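Wilari guest booking page - where we are, 3/31/25

Hi all, a quick catch-up on the direct booking work before the April call. It's been a good month! 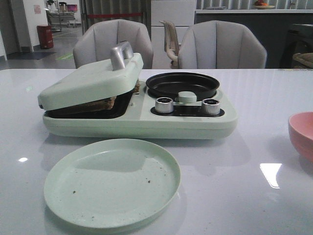
Bookings so far

We took 101 direct bookings through the new page, out of 2377 visits. The Kurusgate rooms went fastest, and Braltside is still slow (I think the photos there need redoing).

What's giving me trouble

The calendar sync with Jarman drops a night now and then, so I check it by hand every morning - tedious, but no double bookings yet.

Money

I've spent $654 on the payment setup and have 30 hours of developer time left. I'd like to put those hours into the sync.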